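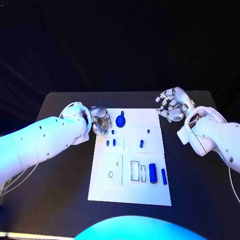 By Samah Belhaj | Project update, August | Filed under: Kultum, two-handed assembly

Hi all, and thanks for waiting an extra week for this one. I wanted the second batch of runs in before I wrote anything, and they finished Monday afternoon, so the numbers here are as fresh as they get.

Quick refresher for anyone who joined the Flallia program after our spring call. Kultum is our attempt to teach a two-armed robot small assembly work from demonstrations, where a person drives the arms through a task many times and a policy learns to copy them. The grant pays for one question: if we teach it on one set of pegs and holes, how much new data does it need when we change the parts? Our guess in the proposal was "a lot less than starting over." I'm happier with that guess than I was in the spring, with one big exception that I'll get to.

Most of this period went into the task board. The old one had parts in four colors and I'm convinced the policy was leaning on color to decide what went where. So the new one is white with blue pegs and cylinders and white plates, with a black backdrop behind the table. It looks a bit like a toy store display and I love it! The pegs are short, the two cylinders are different thicknesses, and with color gone as a clue the policy has to pay attention to shape and size. We lost most of a week to glare (white board, bright lights, shiny metal hands, you can imagine) and ended up turning the lights down twice.

Now the data. We have 656 demonstrations on the new board, collected by four of us taking turns. Of those, 390 made it into training. That's a lower keep rate than I promised you and I'd like to explain it. We threw out anything where the operator regrasped a part more than once, and early on that was nearly every attempt with the thin cylinder. After we changed the glove calibration the regrasps dropped off a lot, so if I only count the later sessions the picture is much nicer. I'm still deciding whether to bring some of the rejected ones back. Benmoussa (the group we share the compute with) had good luck training on messy demos with a quality label attached, and I'd like to try it.

Results! The thick cylinder is the easy one. The policy trained on the old board and then topped up with a small amount of new data does as well on it as the policy trained on the new board alone, and it gets there with around 15 percent of the demonstrations. I ran that comparison again from scratch before I let myself believe it. The short pegs are similar, a little worse. When a peg is already standing up the hand does fine, and most of the failures come from the fingers bumping the peg next to it on the way in.

The thin cylinder is the exception. Topping up barely helps. The policy reaches for it as if it were the thick one, closes too late, and pushes it sideways. You can watch it do this over and over and it's a little painful. My best theory is that the old parts were all close to the same width, so the policy learned one hand opening and never had a reason to learn another. If I'm right, adding a second width to the original training set should fix most of it, and that's a cheap thing to test. If I'm wrong, we probably need touch sensing in the fingertips, and that isn't in this budget.

Something I didn't plan for: the two arms get in each other's way less than they used to. The older policies liked to bring both hands in together even for a one-handed step. The new ones mostly leave the idle hand up near the far corners of the board until it's needed. We didn't reward that or label it, so I assume the operators just got tidier and the policy picked it up from them. I'd like to measure it properly before it goes in a paper.

Money and schedule, quickly. We're a little under on equipment and a little over on operator hours, and the two come close to canceling out. The replacement cables from Fevolley came in and are on both arms. The paper draft has a methods section and an outline for everything else.

For the next period I have the two-width training set first, then the messy-demo experiment, then a round with the board rotated so we can see how much the policy depends on where things sit. I'd also like your okay to move the unspent equipment money over to operator hours. If that needs a form, please send me the form and I'll get it back to you the same day.

Samah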